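Vostimby folding helper: is it worth it yet?

I hate folding. Really hate it! So when the Vostimby folding helper dropped to 552 dollars I finally caved, and I've been running it at home for 17 days now. My sister has the older Dallberg and swears by it, but hers only does towels and she paid 700 for it (sorry, sis).

Towels first, because everybody asks. Great. Flat ones, laid out square on the bed, come back folded and neat enough for the shelf. Pillowcases too. Anything soft and bunched up is another story, and that's most of what I own. A machine has to find an edge or a corner before it can do anything, and a heap of cloth on a bed doesn't give it much to go on. 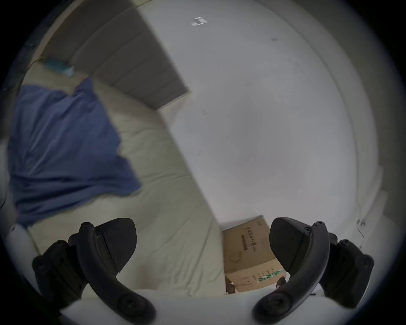
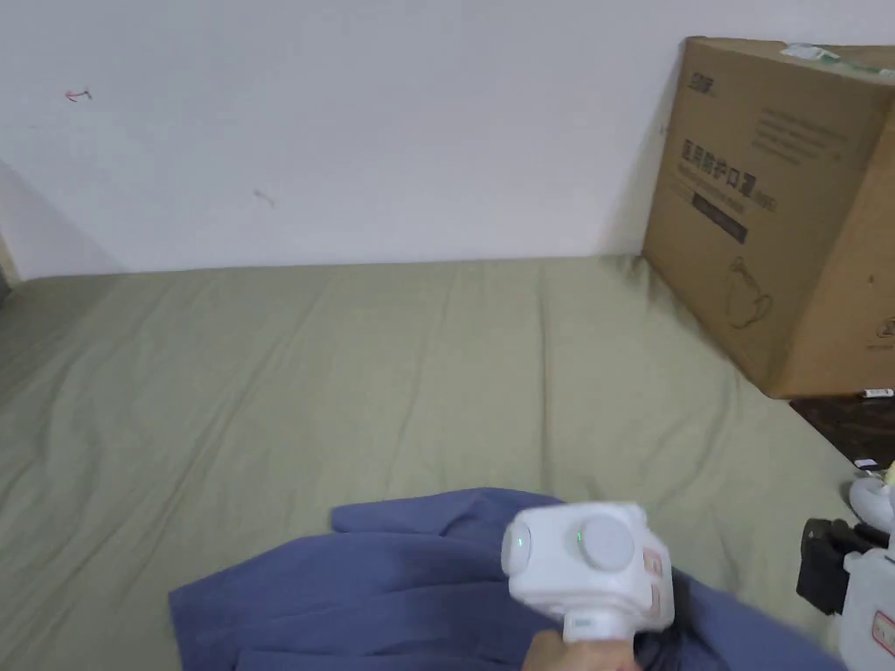
Blue cloth on the bed, with the cardboard box up by the wall.

My crumpled stuff took the arm 4 tries on a good day, and on a bad one I gave up and did it myself in less time than it takes to boil an egg. Fitted sheets? Forget it. Setup was easy, though, and it's quieter than I expected. The app keeps logging me out, which drives me nuts.

Would I buy it again? For a house with kids and a mountain of towels, sure. For shirts I'd hold off and see what the June update does. Three stars from me, and one of those is for the towels.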